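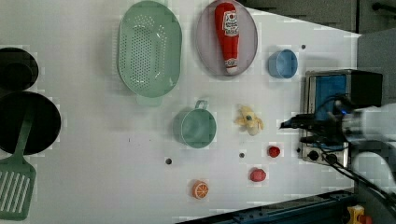 Vindlow at the oven, with the kitchen laid out.

Search stories Type a word and press enter

The Kitchen in Lavedby

My father wanted tea, and I was building a machine which could perhaps bring it. This was how I explained the arm to the other members of the workshop in Lavedby. They nodded politely and went back to their lathe.

I called the arm Vindlow, after the street where we had lived when my mother was alive. In that street we had a kitchen so narrow that only one person could cook, and the other one had to stand in the door and give advice. My father always stood in the door. Now he lived with me, 67 steps from the workshop, and his hands shook too much for the kettle.

"Why does it play with toys?" he asked, the first evening I took him there.

"Because it would break the real ones."

He sat down on the stool with his coat on. I started the program, and the arm lifted its wrist slowly, like a person who is asked to stand up after a heavy meal.
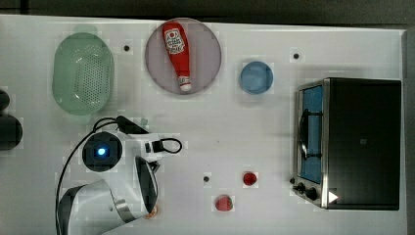 The program was the third one I had written that spring, and it was the first that did not frighten me. Before, I used to keep one hand on the red switch and the other on the table. My father had no such fear. He leaned forward and began to give advice. The ketchup, he said, should not lie across the plate like that, a plate is for food. I told him the bottle had its place in my list and must stay there. "Then your list is badly brought up," he said. He wished also to know if the black dots on the table were dirt. I said that they were holes, and he was quiet for a while, looking at them with suspicion.

After this he came every evening. I bought a second stool from Hinrichs, the furniture shop by the bridge, which was closing and sold everything very cheaply. I wrote my notes on paper, and he read them aloud in the voice of a radio announcer. "Attempt 19. The banana was refused."

"Not refused. It slipped."

"From here it was refused."

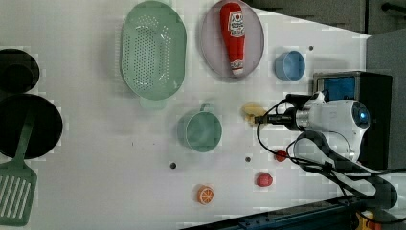
Over the yellow piece, late in the evening.

In July an answer came from Testville, where I had applied for a position in the winter and then tried to forget it. They offered me a good salary and a flat with a lift. I read the letter in the workshop, standing, while the arm was going back to its start. I put it in my pocket, but my father had eyes for letters.

"When?" he asked.

"I have not said yes."

"I asked when."

I did not answer him. I changed one number in the program, a number which did not need to be changed, and pressed the key again.
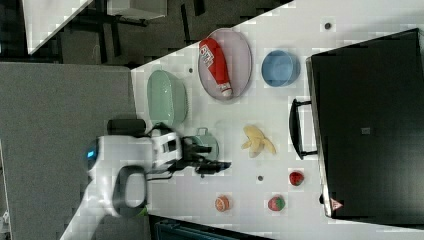
My father had been a ferry man for most of his life, and he believed that nothing should be hurried in the last metre. He told me this again that night, about ropes and about the quay. The fingers were above the green mug by then, so that we could see only a part of it, and he lowered his voice as if the arm might hear. "Slowly," he said. "Slowly, now. You have time." I could not be sure which of us he was speaking to. I put my hand over the letter in my pocket.

"They would let me bring it with me," I said. "The arm. And there is a second room in the flat."

"Has it a kitchen?"

"A small one."

He thought about this and buttoned his coat, although it was warm.

"With a door?" he asked.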